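October 10, 2022 - Codudville workshop

Back on cables this morning. Kobina reckons we should've stuck with socks, and after the week we've had I half agree with him! The chore sounds dead easy: take a heap of cables out of one carton and put it in the other. My nine-year-old would do it for an ice cream (a small one).

I've set the grip timeout to 120 seconds, up from what we had in May, so the arms get a fair go at a snarl before giving up.

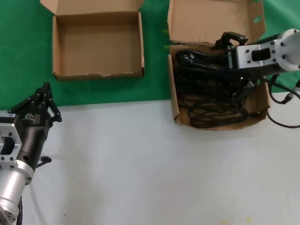 What I keep coming back to is that a person feels the tug. You pull a loop, it drags its mates along, and you ease off without thinking. We've got no decent way of doing that yet - Theophilus wants to try reading it off the motor current, which is cheap and might be rubbish, but I'm keen.

So can it tidy the garage? Not this year, I'd say. Folding tea towels, maybe.

To do: ask Janderside about softer fingertips, 2 pairs. Rename the log folders, they're a dog's breakfast.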